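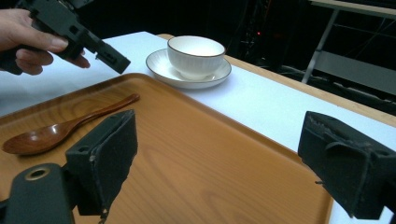 3.2 The table setting

We kept the setting as plain as we could bear. Each sitting used a cup, its saucer, one spoon and a wooden tray, and the only question put to people was where the spoon belonged. It is a lovely little question! Everyone has an answer, most have never said it out loud, and the answers do not agree. In the kitchen interviews at Zallness (Section 2) we heard that a spoon left in a cup is handy, rude, bad for the glaze, and the mark of somebody who means to come back for more.

The tray mattered more than we had expected. In the March trial at Plandness we laid everything straight on the cloth, and people nudged the spoon about with no clear idea of when they had finished. Once a tray was set in front of the saucer, the spoon had somewhere to go. We chose one with rounded corners and a low raised rim, in an orange-brown wood whose grain runs the long way, and a good many people lined the spoon up with that grain without being asked to.

We coded three resting places: in the cup, on the saucer and on the tray. A spoon counted as "in the cup" when its bowl was inside and the handle leaned out over the lip, whatever the angle. 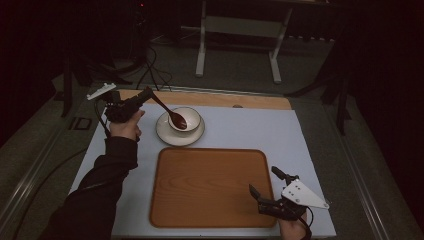 Figure 4. Spoon in the cup, with the tray empty in front of the saucer.

The second code, on the saucer, was the one we argued over. A small saucer leaves little room beside the cup, and a long handle sticks out well past the rim. Some spoons rested partly on the saucer and partly on the tray, and we gave those to whichever held the bowl. Of the 1027 placements we coded, nearly 300 ended on the saucer, and we would happily have spent another month on those alone.

The third code, on the tray, looked simple and was the richest of the lot. We noted which way the bowl pointed, whether the spoon lay along the tray or across it, and how far it was from the saucer. Bowl towards the sitter was common, and so was the reverse.

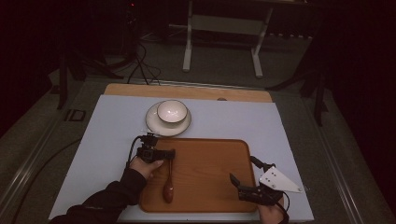 Kirstin Tennant objected at the Vudberg reading group that direction ought not to be treated as a matter of taste at all, as a spoon laid with its bowl towards you has usually been put down by someone who never let go of the handle until the last moment. It is a good objection, and we have kept direction apart from preference in the tables that follow. She also asked for left-handed and right-handed sitters to be shown separately; they are, in Table 5.

Shape played its part too. Our reddish-brown spoon has a thin handle, and a thin handle is a different thing to pick up from the broad, flat sort found in most kitchen drawers. People slowed down for it. 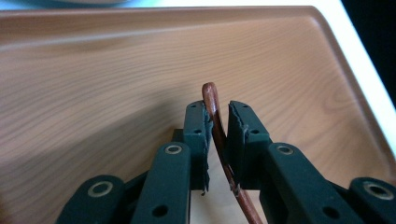
They also tended to take hold of it in one place and stay there, where with the broad spoons in the Jardine set they would shift their hold halfway. We think this explains much of the difference in resting angle between the two sets, though the Jardine cups were deeper as well and we cannot fully separate the two effects. Isla Matheson's notes on the deeper cups are given in Appendix B, with the wording of the instructions and the full coding sheet.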